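Knitwear folding day! I know that isn't everybody's idea of a treat, but I look forward to it every January, when the big jumpers have all had a few outings and the shelf has turned into one enormous woolly heap. Everything comes out onto the bed, on top of the stripy cover, and I get going.
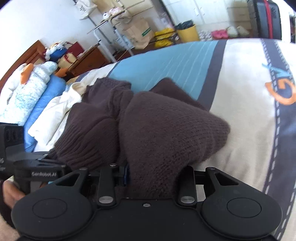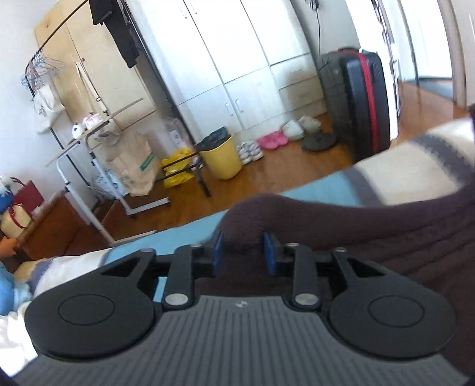 Blue, grey and cream stripes, and I still love them.

The thick knits are my favourites to fold. Sleeves in, sides in, then up from the hem in thirds, and don't press down too hard or you squash all the lovely fuzz. I put mine on the kitchen scales this year (why not!) and the heaviest jumper came in at 600 grams, with a thin cardigan from the market in Zindcombe at just 107. No wonder the shelf sags. Heavy ones go at the bottom now, cardigans on top, and ribbed things get a looser fold so they keep their stretch.

I mentioned all this in my last post and Loredana Pellegrini wrote back that she rolls everything, even the chunky stuff, and stands the rolls upright in a drawer so she can see each colour at once. Folding, she says, always leaves her with a line across the chest by February. I've got two deep drawers waiting to be tried, so the scarves are going in rolled tonight.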